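A morning's work on the Ledura pair

The grippers at station 2 come off their hooks before eight. They are a matched pair, left and right, worn out by being used every working day, and the first job is to find out how much wear they took the day before.

Nultwood is a small firm that records people doing ordinary hand tasks so that robot arms can be trained on the results. The arms are elsewhere. What it keeps in its own workshop, on the ground floor of the Brenen building, is a row of tables where people pick things up and put them down with hand-held grippers. The make is Ledura, a simple tool with a handle, a linkage and two jaws. Squeeze and the jaws close.

Simple or not, they drift. The pivots are where it starts. Each arm of the linkage turns on a brass-coloured bushing pressed into black plastic, and once a bushing loosens by a hair the jaws stop meeting square. The operator may not feel it. The recordings show it plainly, with one pad landing ahead of the other and the packet twisting as it lifts.

So the technician starts with a strip of paper. Close the jaws on it, pull, and see whether it drags evenly from top to bottom. If it slips at the top, the pads want shimming. If it slips all the way down, the pads are glazed and get a wipe with alcohol and a light rub with fine abrasive. New pads go on at 3000 closes, whatever the old ones look like. In July the workshop tried stretching that and lost most of a week's recordings to dropped packets.

Bushings last longer. The left tool was on 2436 closes that morning with its bushings still tight. The right had been rebuilt the afternoon before, and its log sheet started again at 770 after the run-in, which is done on the bench with a foam block. Dust is blown out of the slots, the screws on the mounting plate are checked with a short driver, and a dot of paint shows whether any have turned.

Cables come next. They fail more often than anything else on the station, nearly always in the last hand's width before the plug. The technician runs a thumb along each one and bends it gently while watching the signal on the monitor. A flicker means a new cable. There is no attempt at repair - a mended cable costs more in spoiled recordings than the part is worth.

Then the table. The white sheet is smoothed flat and taped underneath, the rails are checked for movement, and the day's goods are brought over from the shelf. This week it is food packaging. Crinkly film is hard on a gripper: it is slippery, it catches in the seam between the pads, and torn corners find their way into the linkage. Station Ye, the older table by the door, still uses wooden blocks for its checks, but blocks are too kind to show up a bad pad.

The last check is a trial run with both tools in hand. The operator sits close, elbows clear of the table, and handles a few packets slowly before any recording counts. A tall bag held upright by its middle is a good test, as it leans the moment one pad grips harder than the other. A heavy packet pinched by one edge is a better one.

Anything that slips goes on the sheet, and the tool goes back to the bench for another go with the paper strip. If all is well, the counter is noted and the first recording starts at half past nine.

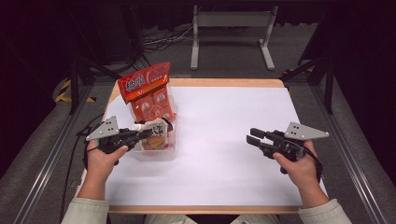
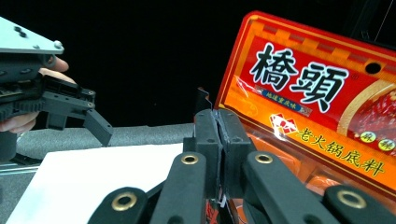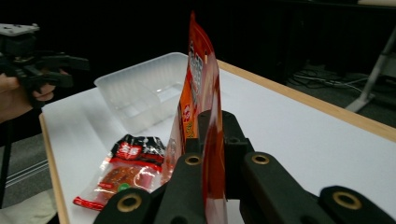

Packaged food and hand-held grippers at the Nultwood workshop. In the second picture the jaws have hold of a packet of hot pot soup base by its edge; in the third they are closed on a tall red snack bag.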